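**December 22, 2022. Winter concert + hall stuff, quick one**

Sorry this is short, typing between rehearsals. Winter concert went well. 66 tickets at the door, over 4 dozen mince pies gone by the interval, and Viorica's solo got the long clap it deserved. Thank you to Hammad Sandhu for the piano moving (both ways!!) and to Rafia for printing programs at the last minute when the first batch came out with page two upside down.

Things to know:

- Music folders back to Yupin Phromma please. Six still missing, mostly altos. Check the car.
- No rehearsals until the new year. Yupin will email the start date once the hall confirms.
- Subs are the same as last year. Cash or transfer, put your name on it.
- Spring program: Parveen wants folk songs, the tenors want anything with a tune. Send suggestions, one each, not a list.
- The May concert will be at Emham, same room as before, parking still terrible.

Lost property: one gray glove, a thermos, reading glasses in a red case. All in the box under the coat rack. Whatever's left in the new year goes to the thrift store.

Now decorating for May, which I know is ages away but we left it too late this time and it showed. The tinsel kept falling on the basses and the paper banner couldn't be read past the second row. I'd like a plain dark cloth behind us and big letters on it, foam ones, pastel colors with a thin white edge like the "Fast UMI" ones on the black backdrop, they stand out well against dark fabric. Clips along the top to hold it up, no more tape, we lost paint off the wall last time and I had to apologise for it. If you've got scissors and a free evening in the spring tell Rafia. Definately need someone with a ladder too. 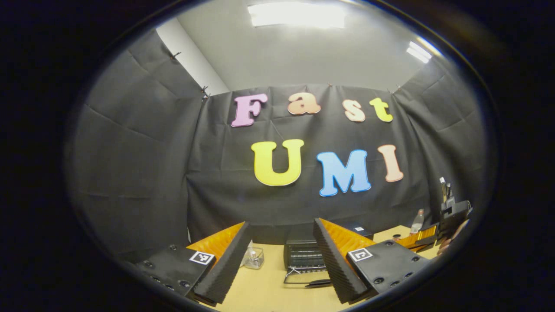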